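Vimano Long Table, light oak finish: six months in
Review by Amber Fothergill

I should say up front that I didn't want this table. I wanted two ordinary desks. Sandra Haworth, who runs the other half of our office in Drakville, wanted one long shared surface because she had seen a showroom photo with a plant and a bowl of lemons on it. We paid $382 for the Vimano in March, plus delivery, and I have been keeping notes ever since.

The listing calls it "a calm, open surface for focused teams." It is open, I'll give them that. I have never seen it calm.

Assembly took the two of us most of an afternoon. The leg bolts go in from underneath at an angle that assumes you own a very short wrench. The instructions have 30 steps, several of which are drawings of the same bolt. Once it's up it is steady enough. I can type hard at one end without shaking the coffee at the other, which was my main worry and which I was ready to complain about.

The top is a light wood-grain finish. It looks nice in the morning and shows every crumb by noon. Marks come off with a damp cloth, apart from one ring near the end that may be with us forever. Sandra says it's part of the grain. It is not part of the grain.

My real gripe is power. The Vimano has no tray, no grommet, no hole, nothing. Somebody at the company must believe laptops run on good intentions. So the power strip lives on top, the adapters live next to it, and the cords go wherever they like. Add a snack box and a laptop and you have used up a lot of your open surface.

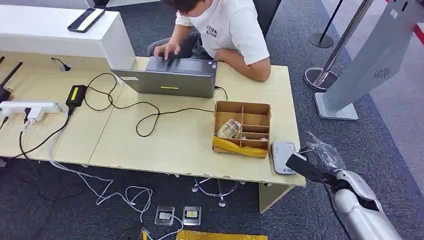
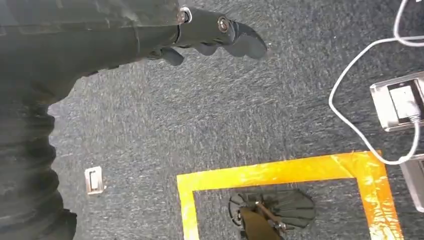 We tried fixing the cords three ways. First came a Gasser under-table basket, which is made for thicker tops and whose clamps never got a proper grip. It fell off during a phone call and I sent it back. Then I bought adhesive clips, the kind that come on a card. They held a phone charger fine and gave up on anything heavier. The last try was a fabric sleeve from Dunon, and I'll admit it works, as long as you never need to unplug one thing without unplugging all its friends. We unplug things all day. The sleeve is in a drawer.

Vimano sells its own cable kit as an add-on. I looked at it, looked at the price, and closed the page. If a table is sold for offices, a way to get a cord off the top should come with it.

Some smaller points, for anybody still deciding.

The edges are square and a bit sharp on the forearms. If you lean on the table while you work, and most people do, you will notice by late afternoon.

Legroom is good. Chairs with wide star bases go under it without a fight, and they roll fine on our carpet, though that says more about the carpet.

It's heavy. We moved it once, to be nearer the window, and moved it back because of the glare. I would plan your layout before you build it. We didn't.

The website claims a top load of 1325 pounds. I have no way to test that and I don't believe it. What we put on it is laptops and lunch, and it hasn't sagged so far.

Customer service answered my question about cord holes in 2 days, with a link to the cable kit.

Would I buy it again? For meetings, maybe. As a plain work surface it's decent for the money, and I have stopped grumbling about the wobble I was sure it would have. For a room where everyone needs an outlet, I'd look for something with a slot cut in the back, even if it costs more. Sandra would give it five stars and has asked me to say so. I'm giving it three, and one of those is for the legroom.

Pros: steady, wipes clean, plenty of room for knees
Cons: no cord management at all, sharp edges, heavy to move, awkward bolts
Rating: 3 out of 5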